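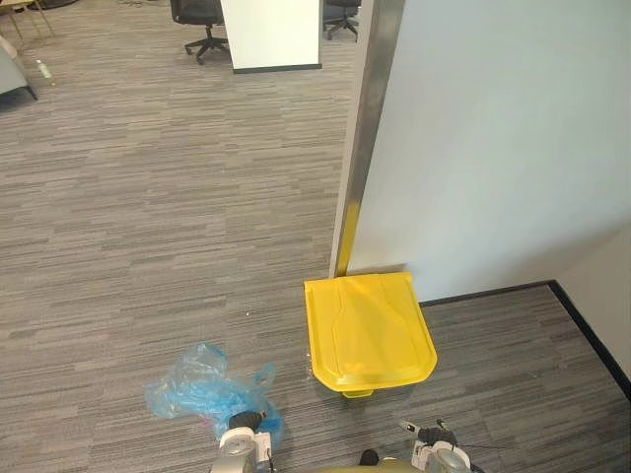 Words by the Clukbridge desk | Interviews | April

Vasco Paiva has spent most of his working life on a game about a lighthouse keeper who is bad at it. Flidosero reaches consoles this spring, and he would like it known that he is tired.

"People ask what inspired it," he says. "Rent inspired it."

Paiva runs Lavoie, a studio of two. The other half writes the music and declines all interviews, a policy Paiva says he should have thought of first. The PC version sold 1,766 copies in its opening month, a number he can recite because he checked it hourly.

"I had hoped for more. My mother had hoped for fewer, so I'd get a job."
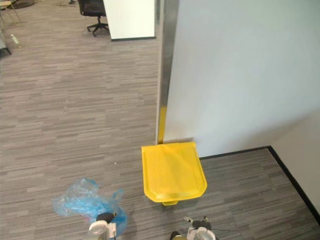
Yellow pedal bin, against the wall.

The console port was meant to be simple. The old engine, Iltiritz, is one Paiva wrote himself, and he speaks of it as other men speak of a brother-in-law. Getting it to hold 60 frames per second meant throwing out the entire weather system and writing a smaller, meaner one.

"The fog was doing 200 things," he says. "Fog should do one thing. It should be in the way."

Players who bounced off the original's save system will find it changed - you can now save at any lamp, including the broken ones. Paiva fought this for months and then tried playing his own game on a train.

"I lost an hour of progress outside a tunnel and called myself a name. After that I put the saves in." 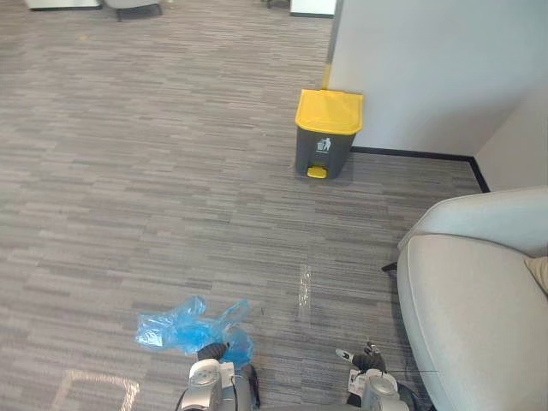

He is less flexible on difficulty. There is still no easy mode, although the gulls have been slowed down, and the second island has a shortcut that testers found by accident and begged him to keep. Achievements are in as well. One is awarded for letting the lamp go out on the first night, and he expects it to be the most common by far.

As for a sequel, he looks at the ceiling for a while.

"Ask me when I've slept," he says. "Then ask me again, because I'll have said yes."

Recent
Flidosero: where to find every broken lamp
Five slow games for a long weekend
Mailbag: your worst lost saves

Home | News | Reviews | Interviews | Mailbag

© Clukbridge - Contact us - Back to top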